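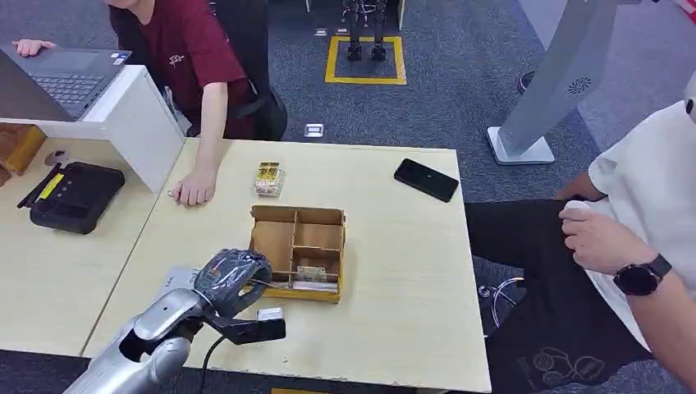

If a man does not want to pay the fee, he should not get arrested, a reader wrote to me after my last column, and he added that he was tired of paying with his taxes for the jail of Skumstead. I have read his letter several times. I understand why a person is tired of taxes. But the fee I wrote about is charged before any judge has looked at the case, and it is charged also to people who are later told that they can go home and forget it.

For readers who missed the first column, these are the facts. When you are booked into the jail in Skumstead you owe a booking fee of $155. If you have money in your pocket, it is taken from there at the desk. If you do not have enough, the rest becomes a debt, and the debt is sold to Zumier, a collection company, which adds $10 for every month that you are late. There is a form for asking the money back if the charges are dropped. You must bring it in person, with a certified copy of the dismissal, and the clerk sells you this copy.

I grew up in another country, where the police were feared for other reasons, and I came here with a great respect for the words "innocent until proven guilty." I learned them by heart for my citizenship interview, although the officer did not ask me about them. I still think they are the best words in the law of any country I know. So it disturbs me to see a county take money from people at the one moment when these words should protect them most. 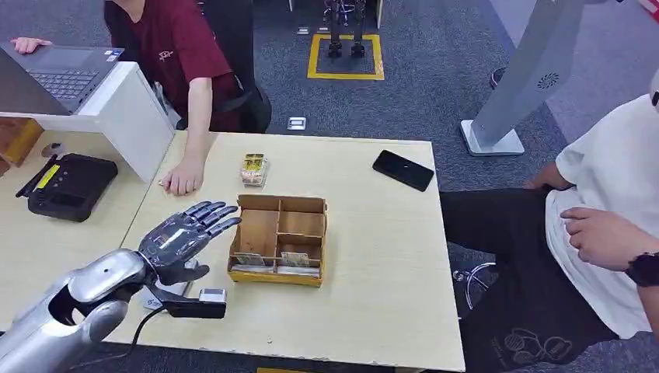

Banknotes in an open cash tray.

The defenders of the fee say that it is small. For me, today, it would be an unpleasant surprise and then I would pay it. In my first October here I was washing dishes at the Tanguy, and I would have had to choose between this fee and my share of the rent. I was never arrested, thank God. The man who washed beside me was. He was held for one night because his name was close to the name of somebody else, and in the morning they opened the door for him and kept his cash. He did not go back for the form. He was working two jobs and the window closed at 3 in the afternoon.

They say also that the jail costs money and somebody must pay. This is true, and the somebody is all of us, because a jail is a public thing, like the fire engine. We do not send a bill to the family whose house was saved. We certainly do not send it to the family whose house was never on fire.

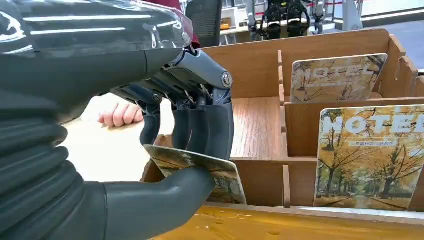

Gwenaël Baudry

A more serious argument came from the sheriff's office, which told me that judges have allowed fees of this kind in other places. I am not a lawyer and I will not pretend to be one. Maybe the fee is legal. Many things were legal for a long time before people became ashamed of them, and the county board can remove this one with an ordinary vote. It does not need to wait for a court to give it an order.

In Stumcombe they have changed the rule already. The fee there is charged only after a conviction, and the judge must first ask if the person is able to pay. I would prefer no fee at all, and I said so to a member of our board, who answered that I want too much. Very well. Then let us take the rule of Stumcombe, word for word. It is one page long, and I left a copy in the board's mailbox.

One more thing about the refund form. My reader believes that honest people get their money back, so there is no harm. I asked the county how many refunds it paid last year and was told that this number is not kept. The number of fees collected is kept, and it is printed in the budget, under "other income."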